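Grirklow 双腕データセット README

このリポジトリは、共同工房 Larkier で組んだ卓上双腕ロボット「Grirklow」の遠隔操作記録をまとめたものです。製作と記録は Ataahua Cartwright が担当しています。工房の会員が手元で模倣学習を試すために作ったもので、製品の評価用ではありません。

収録内容

エピソード数は482です。1エピソードは、操作開始の合図から両腕を待機姿勢に戻すまでを1本としています。途中で操作者が中断したものは aborted フォルダに分けてあり、この数には入れていません。
作業の種類は7つで、ボトルをつかむ、ボトルを紙コップの上で傾ける、紙コップを移動する、などがあります。全種類の名前と指示文は tasks.csv を見てください。指示文は日本語と英語の両方を入れています。

機体

腕は2本で、机の左右に向かい合わせに固定しています。関節まわりの設計は工房の旧作 Hinds から引き継ぎ、手先だけを作り直しました。
指は青いフィラメントで印刷しています。格子状に抜いた三角形で、物に当たるとたわみます。印刷の向きを変えると硬さが変わるので、複製する場合は fingers フォルダの設定ファイルをそのまま使ってください。ハウジングは黒です。

制御ソフトは Flultum という自作のもので、別リポジトリにあります。関節角、指令値、グリッパ開度を映像と同じ時刻基準で保存します。 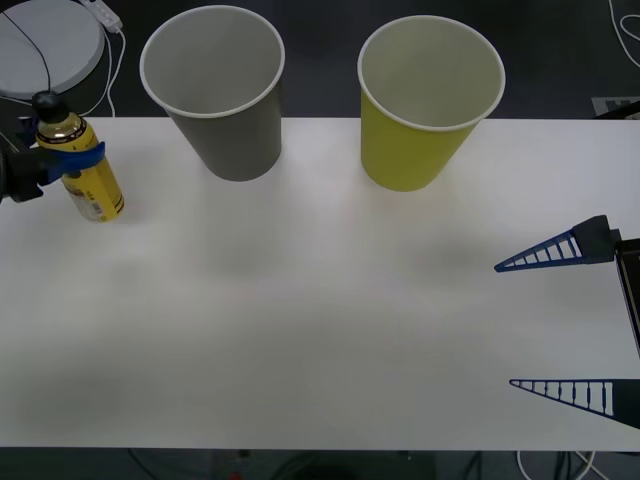 最終更新日:2024/2/1

ボトルと紙コップの作業では、白い天板の奥側に灰色と黄緑色のコップを間を空けて立てます。左腕が黄色いボトルを持ち、右のグリッパは開いた状態です。コップの位置はエピソードごとに手で変えており、座標は記録していません。必要な人は映像から推定してください。

ファイル構成

episodes:関節データと映像。1エピソード1フォルダ
aborted:中断した記録
fingers:指の形状データと印刷設定
calib:カメラと各腕の校正値
tasks.csv:作業名と指示文
splits.json:学習用と検証用の分け方

映像は固定カメラのものです。机の脇にカメラを留めてあり、画角には天板のほかに床や配線も入ります。背景の切り抜きや色補正はしていません。切り抜いて使う場合は、グリッパの根元が欠けないように範囲を決めてください。

既知の問題

8月に記録した分は、左腕の手首関節の原点がずれています。calib に補正値を入れましたが、読み込み時に自動では適用されません。load.py に --fix-wrist を付けてください。
グリッパ開度は指令値から計算した値で、指のたわみは含みません。物をつかんでいるときの実際の指先の間隔とは一致しません。
操作者は2人いて、動きの速さに差があります。metadata の operator 欄で分けられます。片方だけで学習させると、もう一方の検証データで成績がかなり落ちました。
照明は工房の天井灯だけです。時間帯によって天板の明るさが変わります。

使い方

Python の環境を用意し、requirements.txt の内容を入れてから load.py を実行します。最初の読み込みでは索引ファイルを作るため時間がかかります。2回目以降は索引を再利用します。エピソードを追加したときは index.db を消してから実行し直してください。

利用条件

非商用であれば自由に使えます。改変したものを配布するときは、元のデータセット名と変更点を書いてください。指の形状データも同じ条件です。
誤りを見つけた場合は、エピソード番号と症状を Issue に書いてください。工房に来られる人は、作業台の横のノートに書いてもらってもかまいません。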